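Stornbridge Small Sounds

518 short recordings of everyday room noise, made in August by Darnell Kowalczyk and me. Kettles, stairwells, a very creaky door in Sokdale - we had a great time with this one! Clips run 7 to 30 seconds, mono WAV.
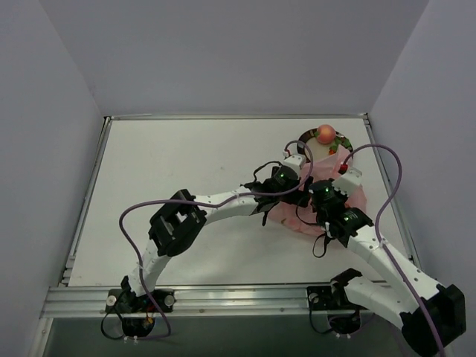

White tabletop with aluminum rails, gray walls on three sides.

Labels are in labels.csv, one row per clip. The "hum" and "fan" tags overlap a lot, so merge them if you only need one. Clips from Zerbridge are quieter and may need a boost.

Found a bad label? Please open an issue, we love getting them.

Sivaprasad Gowda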